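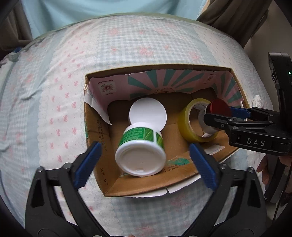

4 min read

I have come round, rather late in life, to the view that a parcel is one of the kindest things one person can send another. I don't mean the sort you order for yourself at midnight and have forgotten by the time it lands on the mat. I mean a box that somebody at the other end has packed by hand, with you in mind, and then carried to a counter and queued with.

My aunt was a great sender of boxes. When I left home for Vulthorpe, a town I had chosen mostly for being far away, one would arrive every February, when she reckoned a person's spirits were at their lowest. There was never anything grand in it. Soap, a jar of something, a roll of tape (she believed no household had enough tape), and a page torn from the parish newsletter with a line in biro down the side. I would open it on the bed and feel, for an hour or so, thoroughly looked after.

These days we send links and vouchers, and I do it as well, so I can't be too stern. A voucher gets there in a second and nobody has to guess your size. But guessing was half the pleasure! My aunt guessed wrongly for years about my liking for ginger, and I still buy it now, out of loyalty I suppose, and have grown fond of the stuff.

People tell me the post has become too dear, and they have a point. I paid nearly £9 last month to send some socks and a fruit cake to my godson in Tandska, and the cake was heavier than it had any right to be. I grumbled all the way home. Then he rang, with his mouth full, and we talked for longer than we had since Christmas – about his landlady, mostly, and whether he ought to get a bicycle.

So find a box, if you have one flattened behind the wardrobe, and put a few dull, useful things in it for someone who lives a long way off. Write the note by hand, and don't fret if the cake goes a bit squashed.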